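Gokov Automation Laboratory
Thread: notes from our gripper comparison in simulation, March

1/ Our laboratory has completed the first round of a comparison between two parallel grippers, the Wuseo and the Orakzai. Both were mounted on the same simulated arm, with the same wrist camera and the same controller settings. A short account follows for groups planning similar work.

2/ The round consisted of 1,713 grasp attempts over 24 object models, divided evenly between the grippers as far as an odd total allows. Object positions were drawn from one shared list.

3/ The wrist camera received more attention than we had planned. With the fingers fully open, their tips should remain in view on both sides, so that the controller can judge the opening from the picture alone. Our first mounting point did not meet this requirement for the Orakzai.
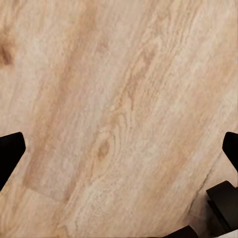

4/ We therefore moved the camera mount back by about 2 centimeters for both grippers and repeated every affected run. Results from the earlier mounting point have been set aside and are not included in the total given in this thread.

5/ Wood textures were chosen for the work surface. Plain gray had given very steady results in early tests, and we were concerned that the vision model was relying on a clean background. Knots and grain lines can be mistaken for the edges of small parts, and we wish to know how often.

6/ On closing behavior: the Wuseo held flat parts more reliably at low force. The Orakzai did better with round parts but was slower to settle after contact. We do not consider either result final. The contact settings for the finger pads have yet to be checked against hardware.

7/ Control was handled through Jitinex throughout. One known fault remains: after a reset, the reported finger opening lags the commanded value for the first few steps. Readers using the same controller should discard those steps before computing any averages.

8/ The next round will add uneven lighting and a second camera fixed above the table. Questions on the method may be left as replies to this post.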